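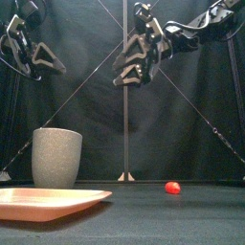
연구 노트 · 양팔 조작

Skeltasum 팀에서 진행 중인 양팔 정책 학습 중간 결과를 짧게 남깁니다. 작업은 그릇과 접시가 놓인 테이블에서 작은 물체를 집어 옮기는 것입니다.

원격 조작으로 모은 시연은 3,087개. 모델은 Odoi를 썼고, 두 팔의 관절값을 한 벡터로 묶어 20스텝씩 한꺼번에 예측합니다. 팔마다 따로 학습시킨 모델은 비교용으로만 남겨 뒀습니다.

따로 학습시킨 쪽은 두 그리퍼가 그릇 근처에 모일 때 자주 멈춥니다. 서로 상대가 먼저 움직이기를 기다리는 식입니다. 묶어서 예측하면 이 정지가 크게 줄었습니다.
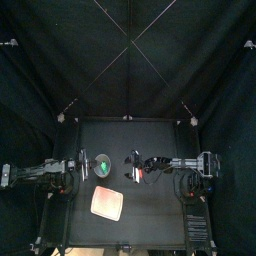
Plilstead: 스텝을 더 길게 잡으면 물체가 밀렸을 때 반응이 늦지 않나요?

늦습니다. 그래서 예측한 구간을 끝까지 실행하지 않고 절반에서 끊고 다시 예측합니다. 더 짧게 끊으면 동작이 떨려서 지금은 이 값으로 고정했습니다.

남은 문제는 2가지입니다. 그릇 가장자리에 붙은 물체를 잘 못 집고, 접시가 비스듬히 놓이면 내려놓는 위치가 한쪽으로 쏠립니다. 접시 각도를 바꾼 시연을 4월에 추가로 모읍니다.

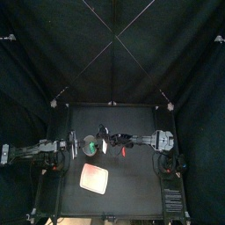 그릇을 사이에 둔 두 그리퍼

코드는 Mollach 저장소에 정리되는 대로 올리겠습니다.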